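November, the choir again

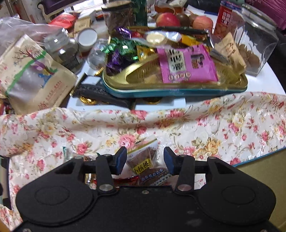
I said in September I would give it until Christmas, and I am writing this down so that I can't pretend later I said something else.

Rehearsal at Torkside went until twenty to ten. We are meant to stop at nine. Serena Valentini had us on the same four bars of the Meireles for what felt like a school term, altos first, then altos with tenors, then altos alone again while the tenors looked at their phones and enjoyed themselves. The trouble is the jump in the second bar. It goes up a sixth when every decent instinct tells you to go up a fifth, and so half of us do one and half do the other, and a few of the more diplomatic women aim for the middle.

"I'm hearing several opinions," Serena said. She never raises her voice. I would prefer it if she did.

I know where the sixth is. I can find it in the car, in the shower, in the bread aisle. At home tonight, coat still on, I sang it first go to the kettle. Put me between Maureen and the tall woman who used to sing at Prirkby and it goes clean out of my head, and I end up mouthing, which I was told off for in Grade 4 and have apparently never given up.

The tall woman has a proper voice and is very nice about it. She leaned over during the break and said she found it helped to think of the note as already being there, waiting. I said thank you. I have been trying it all evening and the note is not waiting for me. It has gone on ahead with her.

Tea was the usual. The urn takes so long that the break is mostly a queue. I got stuck beside the new bass, who joined in October and wants us to do something in five-four. He explained five-four to me. I have been singing in choirs on and off since I was eleven, but he had a biscuit in each hand and was so happy that I let him get to the end.

The concert is at Stustwood this year, in the big church, and the whole second half of the night went on that. It seats 614. Last year we sang in the library and filled it, but the library is the library, and a good share of the audience had come in to return books. Serena is calm about the number. The sopranos are thrilled, naturally. I keep picturing the Meireles going out over all those empty pews, our four bars included, and coming back to us a second later off the far wall so we can hear it again.

Also the hire is $900, which was read out in a quiet voice just before the notices about parking. There was a bit of a silence and then somebody asked about parking.

We have to wear black, with "a touch of colour". We had the touch of colour discussion last year and the year before. Scarves were ruled out after the business with the fringe and the music stand. Brooches were put forward. The basses want ties, and the sopranos want to see the ties first. I wore my green cardigan two years running and was thanked for my contribution in a way I still think about at night.

Drove home behind a street sweeper the entire length of the main road and did the alto line at it with the window down. Got the sixth four times out of five. On the fifth the sweeper turned off and I was left holding a note beside a man walking a greyhound, who nodded.

I had meant to talk to Serena about giving it up. I had the sentence ready and everything - too busy, such a shame, perhaps in the spring. Then she caught me at the door and asked whether I'd stand at the end of the row at Stustwood, the outside end, nearest the piano, and I was so flattered I said yes before I got as far as wondering why. It is either the best place to hear me or the best place not to. I have been turning it over since I got in and it's nearly midnight now.

Must find the pencil for my music. Must take the cardigan up at the cuffs in case. Ring Mum about the lift, she wants two tickets and a seat near the heater, if a church that size has a heater.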